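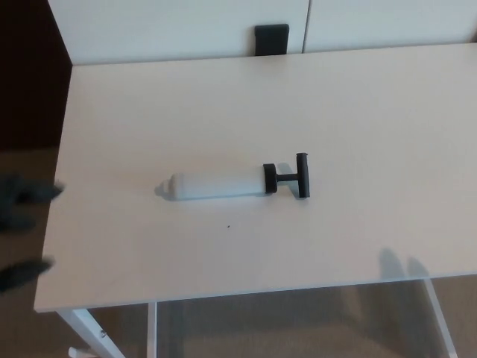 La pince Orkovora à deux doigts est conçue pour la saisie d'objets légers à section ronde, là où une mâchoire parallèle rigide marque la pièce ou la fait rouler. Elle se monte sur les bras Essien de série courante et se commande depuis le contrôleur Urkovby, sans boîtier intermédiaire. Les essais comparatifs résumés sur cette page ont porté sur des objets du commerce, non préparés. La pompe à main en est le cas le plus instructif : un corps cylindrique blanc, lisse et mat, posé à plat sur une table blanche, prolongé par une tige courte et une poignée noire en T. Le corps offre peu de contraste avec le plateau, la poignée en offre beaucoup, et les deux zones n'appellent pas la même stratégie de prise.

Présentation

Référence 711, version de juillet. La pince comporte deux doigts motorisés indépendamment, gris foncé, interchangeables par l'utilisateur. La paume reçoit en option la caméra de poignet Flitodham. Sans cette option, la localisation de l'objet repose entièrement sur la caméra de tête.

Caractéristiques

Nombre de doigts : 2
Ouverture maximale : 160 mm
Effort de serrage maximal : 47 N
Commande : position, effort, ou mixte
Interface : contrôleur Urkovby, micrologiciel d'octobre ou ultérieur
Caméra de poignet : option Flitodham

Essais comparatifs

Trois configurations ont été comparées sur le même poste : la pince Orkovora avec caméra de poignet, la même sans caméra de poignet, et une pince parallèle à mors plats en aluminium. La campagne totalise 2 108 tentatives de saisie, toutes pièces confondues. Le bras et le contrôleur sont restés identiques d'une configuration à l'autre.

Prise sur le corps. Les mors plats n'ont que deux lignes de contact sur un cylindre. La pièce pivote autour de l'axe de serrage dès que le point de prise s'écarte du centre de gravité, lequel se trouve côté poignée lorsque celle-ci est massive. La pince Orkovora limite cette rotation sans la supprimer. En commande mixte, l'effort est relevé progressivement pendant le levage, ce qui suffit dans la plupart des cas.

Prise sur la poignée. La barre transversale donne un bon appui et se détecte bien sur fond clair. En revanche, une prise à cet endroit peut tirer la tige hors du corps au moment du levage. Nous déconseillons cette stratégie pour un transfert et la réservons à la manœuvre du piston, le corps étant alors tenu par un second bras.

Prise à la jonction. Le disque noir en bout de corps est légèrement plus large que celui-ci et sert de butée naturelle. Un doigt placé juste derrière le disque, côté corps, bloque le glissement axial. C'est le réglage livré par défaut pour les objets de ce type dans la bibliothèque de saisie.

Vision

Un objet blanc sur plateau blanc reste difficile pour une segmentation fondée sur la couleur. L'ombre douce sous l'embout est régulièrement rattachée à la pièce, et la longueur estimée s'en trouve faussée. La caméra Flitodham corrige l'erreur en phase d'approche — à condition que l'éclairage ne change pas entre la vue de tête et la vue de poignet. Les ombres portées par le bras lui-même sont à prendre en compte lors du réglage de l'exposition. Un temps de pose trop long rend les doigts flous pendant l'approche et dégrade le recalage visuel ; il convient de le réduire avant d'augmenter la vitesse du bras.

Limites connues

La pince n'est pas prévue pour les pièces huileuses ni pour les arêtes vives. L'étalonnage d'effort doit être repris après chaque changement de doigts. La commande mixte n'est pas disponible avec les contrôleurs Urkovby de première génération, qui n'acceptent que la commande en position.

Contenu de la livraison

Pince assemblée, jeu de doigts de rechange, bride pour bras Essien, câble de liaison, certificat d'étalonnage. La caméra de poignet et son support sont livrés séparément.

Fiche mise à jour le 29 juillet 2020. Le relevé complet des essais, par pièce et par configuration, est transmis sur demande avec le devis.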